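Manipulation bimanuelle en milieu domestique

La manipulation bimanuelle désigne, en robotique, l'exécution d'une tâche par deux bras commandés de façon coordonnée. Appliquée aux travaux ménagers et aux opérations d'atelier, elle vise des gestes qu'un bras unique accomplit mal : plier un textile, ouvrir un appareil à charnière, dévisser un couvercle, démêler un câble.

Principe

Les deux bras sont fixés à une embase commune ou au bord opposé d'un plan de travail. Chacun porte une pince à deux mors. L'un assure généralement le maintien de l'objet, l'autre le déplacement. La commande provient soit d'une trajectoire programmée, soit d'un modèle entraîné à partir de démonstrations téléopérées. Le jeu Tustalix, constitué sous la direction de Noémie Cormier, comprend 3 205 démonstrations réparties sur 83 tâches.

Objets minces et plats

Un ordinateur portable fermé constitue un cas difficile. L'épaisseur du bord laisse peu de prise aux mors, le capot lisse favorise le glissement et la charnière oppose un couple variable selon l'angle. L'ouverture suppose de retenir la base pendant que l'autre pince soulève l'écran.

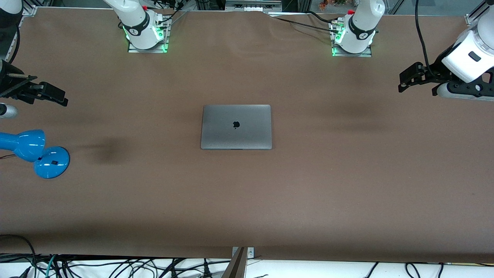
Performances

Les résultats dépendent fortement de la disposition initiale des objets. Sur la plateforme Soomro, l'équipe d'Aaliyah Ross a relevé un taux de réussite de près de 80 % pour des objets rigides placés dans une zone connue, sur 1 129 essais. Le taux baisse nettement pour les textiles, les sachets souples et les surfaces réfléchissantes. Les durées d'exécution restent supérieures à celles d'un opérateur humain.

Limites

L'usage autonome dans un logement non préparé n'est pas acquis. Les principaux obstacles sont l'absence de retour tactile fin, la reprise après une saisie manquée et l'encombrement des bras. En atelier, où les pièces et les éclairages varient peu, le fabricant Gruso propose des cellules à deux bras pour le tri et le conditionnement. Le rangement d'un bureau ou d'une cuisine relève encore de la démonstration supervisée.

Voir aussi

Préhenseur
Téléopération
Apprentissage par imitation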